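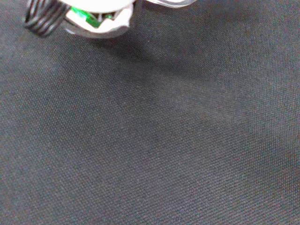
2 min read

Re: [tusetti-tour] Msimang date, hall capacity and seating
September 2026

> The Ziris office says the Msimang evening can move to the larger hall
> if we confirm before the posters go to print. Does anyone object? I
> also need to know if the seating plan from the March show can be
> reused as is.

No objection to the larger hall, with two conditions.

First, capacity. The hall's sheet lists 211 fixed seats on the floor and 132 in the balcony. The balcony figure includes 16 seats behind the lighting rail with no view of the left half of the stage. These should come off sale before the Tovanix ticket page opens. In March they were sold at full price and we paid refunds at the door.

Second, the seating plan. It can't be reused as is. The March show was a talk with one chair and a screen. The Tusetti program has a string quartet in the first half and the full group after the break, and the stage extension covers row A. Please have row A blocked in the plan, not only marked as held. Held seats are released by the system the night before a show.

On prices, I would keep two bands. A third band for the side blocks was tried in Ziris and the box office spent the evening moving people.

Doors: the hall wants 50 minutes between doors and start. Our standard rider says 30. I suggest we accept theirs and move sound check forward — the crew call is early enough to allow it.

Still open:

- who holds the merchandise table key
- if the balcony bar is open during the break
- final wording of the late entry notice

The poster file has the old hall name in the footer as well as in the main text. Both need to change.

--
To unsubscribe, send a blank message to the list's leave address.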